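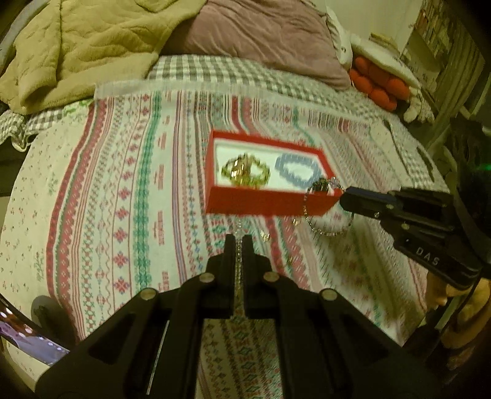

Incidencia: cobro duplicado en pedidos con pago aplazado
Tienda en línea: Joltevia, sección de joyería y complementos
Estado: resuelta, en observación
Fecha de apertura: 1 de abril de 2026
Prioridad: alta

Descripción
La clienta comunica que, al confirmar la compra de una pulsera mediante la modalidad de pago aplazado, su entidad bancaria refleja dos cargos por el mismo importe. En el área personal consta un único pedido. El correo de confirmación se recibió correctamente.

Primera respuesta
Se solicita a la clienta el extracto del movimiento, con los datos de la tarjeta ocultos, y el número de pedido. Se le ruega que no anule la compra mientras dure la revisión, dado que la anulación genera un expediente distinto en la pasarela Pastiver.

Comprobaciones efectuadas
Registro de la pasarela: figuran 2 solicitudes de autorización con un intervalo de 5 segundos.
Registro del almacén Hviid: una sola orden de preparación.
Prueba en el entorno de ensayo: el error se reproduce al pulsar de nuevo el botón de confirmación antes de que cargue la página siguiente.

Causa
La actualización del módulo de pago instalada en marzo dejó sin efecto el bloqueo del botón. La segunda autorización quedaba retenida – sin llegar a liquidarse – hasta su caducidad.

Actuación
El proveedor Vater ha restituido la versión anterior del módulo. La retención sobrante se ha liberado de forma manual. El plazo para que el importe deje de figurar en la cuenta es de cinco días hábiles y depende de la entidad emisora.

Pendiente
Revisar los demás pedidos afectados y notificar a sus titulares por correo electrónico. El expediente permanecerá abierto hasta recibir la conformidad de la clienta.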